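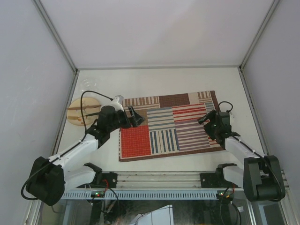

パッチワークのランチョンマット、洗い方どうしてますか

1:mekach_27 5/1/20
Nidleyで買ったやつ。茶色の織りの縁で、中が赤無地とか青白の縞とか紫グレーの縞とか、四角いのがいろいろつながってるタイプ。2700円。
左下の赤無地のとこが色落ちしそうで怖い。すぐ隣が白入りの縞なので…
タグ切っちゃって表示わからず。手洗い? 洗濯機いける?

2:まるぼん
赤は疑ったほうがいい。
白い布を濡らして端っこ押さえてみて。色ついたら単独で手洗い。

3:inow
普通にネット入れて洗濯機。うちの似たやつ2年それで平気

4:まるぼん
>>3
平気なのはあなたのマットでしょ。織りが違うと縮み方も違うし、つないであるやつは一枚だけ縮むと全体が波打つよ

5:inow
>>4
波打ったらアイロンでよくない? ランチョンマットだよ?
毎日手洗いとか続かないって

6:Asmaa Cherkaoui
横からすみません。布小物縫ってます。
先に縁だけ確認を。縁の縫い目がゆるいと洗濯機でほつれます。しっかりしてれば弱水流、裏返してネット、脱水は短く。
干すときは平らに。洗濯ばさみで吊るすと角が伸びまsす。

7:mekach_27
>>2
やってみた。赤、うっすらピンクついた…
こげ茶の無地のほうは大丈夫だった

8:まるぼん
ほらー
水で短時間、つけ置きは絶対なし。おしゃれ着用の中性洗剤で

9:84番地
お酢入れると色止めになるって母が

10:Asmaa Cherkaoui
>>9
よく聞きますが、今の染料にはあまり期待しないほうがいいと思います。色止め剤が売ってるのでそっちで。

11:84番地
>>10
まじか。17年信じてた

12:inow
ピンクつくなら手洗いだね、そこは撤回。
でも赤くないやつは洗濯機でいいと思ってるよ

13:ゆずこ
ちょっと話それるけど、柄がにぎやかなマットって上に何置いてます? 白い皿しか合わない気がして

14:mekach_27
>>13
薄い色の丸い木の板使ってる。マットの横に置いて箸ものせたり。縞とけんかしなくて楽
白い皿も合う。柄の皿は1回やって目がちかちかした

15:ゆずこ
>>14
木いいね。丸いのと四角いマット、合わせやすそう
Marchukの板気になってたけど高くて迷い中

16:まるぼん
木の板は濡れたままマットにのせないように。布に輪じみできるよ。8月に一枚だめにした

17:mekach_27
手洗いした! 冷たい水で1分くらい、すぐタオルに挟んで水切り。水はちょいピンクになったけど白い縞は無事っぽい
今ひらいて陰干し中

18:inow
おつ。乾いたら縮み報告よろ

19:mekach_27
>>18
乾いた。右上の茶色とクリームの小さい縞のとこだけ少しつれてる。当て布してアイロン中温で直るかな

20:Asmaa Cherkaoui
>>19
素材がわからないので低温からで。裏から、こすらず押さえるだけ。縁は最後に。

21:mekach_27
了解です、夜やります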